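Home | Money | Government | Science | Games | Teachers

What is inflation?

By Fathima Samarakoon
Fri 14 December

If your grandparents say a bag of chips used to cost a few cents, they are talking about inflation. Inflation means that prices, taken all together, are going up over time.

One price going up is not inflation. If a storm ruins the banana crop, bananas cost more for a while, and then they usually come down again. Inflation is when most things cost more: food, rent, bus fares, haircuts and shoes.

How is it measured?

People whose job is to study prices make a long list of things that families buy. They call this list a basket, even though some of the things on it, like rent, would never fit in one. They check what the whole basket costs, wait a year, and check again.

Say a basket in the town of Omstead cost $100 in July last year and $119 in July this year. Prices there have gone up by 19 per cent. That is a lot. Many countries try to keep the number close to 2 per cent.

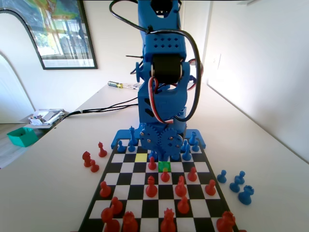

Photo: Hisow Picture Library

Why do prices rise?

Sometimes people want to buy more than the shops have to sell. Sellers can then ask for more money. Sometimes it costs more to make things. If flour and electricity go up, the baker may have to charge more for bread.

It can also happen when a country's money loses value compared with the money of other countries. Things brought in from overseas, such as petrol or medicine, then cost more to buy.

Who tries to control it?

Most countries have a central bank. You can't open an account there. One of its jobs is to set an important interest rate. Interest is the extra you pay when you borrow money.

When the central bank puts its rate up, loans usually cost more. Families and businesses borrow less and spend less, and prices tend to rise more slowly. This can take many months to work, and it can be hard on people who already have big loans.

What does it mean for me?

If you get $4 pocket money each week and prices go up, your $4 buys less than it did before. Grown-ups have the same problem with their pay. That is why workers often ask for a raise when inflation is high.

More in Money
What does a central bank do?
Why do countries have different money?
Where do taxes go?
Trundel and Roy open a lemonade stand (story)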